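Ivlow Town Library
Board of Trustees, Regular Meeting
Minutes of the August meeting

Present: Sorin Moldovan (chair), Oisín Ní Chonaill (library director), and the trustees for the Fodton and Luangrath wards. The trustee for the Wodard ward sent regrets.

The meeting was called to order at 6:30 p.m. in the second-floor meeting room. A quorum was present.

1. Approval of previous minutes

The minutes of the July meeting were approved with one correction. Under item 4, "the Fodton branch lease" should read "the Fodton branch sublease." The chair asked that the corrected copy be placed in the public binder before the end of the week.

2. Public comment

A resident of Luangrath Street asked whether the book drop on the north side of the main building would reopen. The director replied that the hinge had been ordered and that the drop would remain locked until it was fitted. A second resident spoke in favor of keeping the newspaper table on the ground floor and left a letter, which was accepted into the record.

3. Director's report

The director reported 1109 new and renewed cards since the start of the fiscal year. Renewals were strongest at the main building. Fodton continues to issue most of its cards to school-age patrons, and the director wishes to extend the homework hour there through the spring term.

The interlibrary loan agreement with the Wodard Public Library has been signed by both parties. Items will travel by van each Friday. The van will not run during the week of the county fair, when the bridge road is closed to through traffic. The trustee for Luangrath asked that patrons be told of this at the desk as well as by posted notice, and the director agreed.

4. Overdue fines

The board resumed its discussion of ending daily fines on books and magazines. The director presented the draft policy, under which a patron would be billed for replacement after 55 days and the bill would be canceled upon return of the item in usable condition. Fines on equipment and museum passes would stay as they are.

The trustee for Fodton supported the draft and noted that 283 cards at that branch are now blocked for unpaid fines, many of them for small amounts. The trustee for Luangrath was less certain. She stated that the waiting list for new fiction is already long and that patrons who return items on time should not be made to wait longer — a concern also raised in writing by the absent trustee.
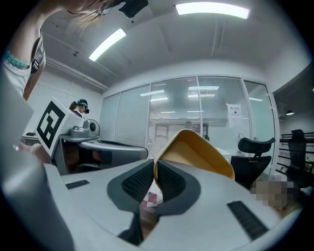
Question from the trustee for Luangrath: Would existing fines be forgiven when the new policy takes effect?

Response from the director: Existing fines on books and magazines would be cleared on the first day of the policy, and the blocks on those cards would be lifted the same day. Charges for lost or damaged items would remain on the account.

The chair asked for wording that would allow the board to review the policy after one full year. The director suggested adding a clause to section 2, and this was accepted by consent.

Motion: To adopt the overdue materials policy as amended. Moved by the trustee for Fodton, seconded by the chair. Two in favor, one opposed. The motion carried.

5. Long-range plan

The draft long-range plan runs through 2031. Discussion was limited to the chapter on buildings. The roof over the children's room is listed for replacement in the second year, ahead of the parking lot. The trustee for Luangrath asked that the two be exchanged if the roof inspection is favorable. The chair preferred to leave the order unchanged until the inspection report has been received. No vote was taken.

The director will circulate the chapter on collections before the next meeting. Written remarks should be sent to the office — not to individual trustees — so that they may be kept together.

6. Other business

The local history room will close for two days for shelving repairs. Patrons with appointments will be contacted by telephone.

The chair reminded trustees that annual disclosure forms are due. One form has been received to date.

7. Adjournment

There being no further business, the meeting was adjourned at 8:10 p.m. The next regular meeting will be held at the Fodton branch at the usual hour.

Respectfully submitted,
Oisín Ní Chonaill, secretary to the board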